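The little screwdriver that took over my kitchen drawer

I used to be a proper toolbox person. Big red steel thing, weighed as much as a toddler, lived in the shed behind the mower.
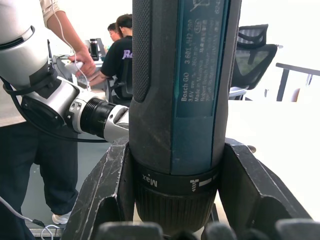 Then we moved into the flat in Virnlow and the shed went, and so did most of the toolbox, and I had to work out what I really reach for on an ordinary weeknight. The answer was a small cordless screwdriver. A Bosch GO, 3.6 volts, dark grey with a finely dotted grip on the body and a teal-blue label down the front. It lives in the second kitchen drawer, between the tea towels and the takeaway menus, and it gets used more than the potato masher.

I'll admit I was a snob about these. My drill could put a hole through a brick wall, so why would I want something I could mistake for an electric toothbrush? But I don't drill brick walls. I tighten saucepan handles. I take the back off the kids' toys when the batteries die (why is it always the noisy ones?). I put together a Stimia bookcase that came with 38 screws and an instruction sheet that seemed to be for a different bookcase – and my wrist felt fine the next morning!

The collar is the bit worth learning. It has a "Max" marking on it, and for my first month I left mine there for everything, which is how I chewed up the hinges on a perfectly nice Mirum cabinet. These days I start low and creep up until the screw sits flush. Soft pine wants hardly anything. Old hardwood wants a pilot hole first, and a bit of patience, and possibly a cuppa.

Bits matter more than I ever gave them credit for, too. I had an ice cream tub of 174 of them, hoarded over years, and last October I tipped the lot onto the table and sorted them. Most were rounded off or mystery shapes. I kept six and put them in an old mint tin, and I haven't missed the others once.

What won't it do? Decking, for a start. I had a go at a loose board on my sister's verandah and got nowhere, so out came the big drill. I wouldn't ask it to drive long screws into a stud either. And you do have to remember to charge it, which in our place means fighting for a spot on the power board with three phones and a speaker.

If you're starting from scratch, you don't need to spend $200 on a kit in a moulded case. Buy one small driver you like holding, a handful of decent bits and a tin to keep them in. Next on my list is the wobbly leg on the Nseir stool in the hallway, as soon as I find out who's had the mint tin.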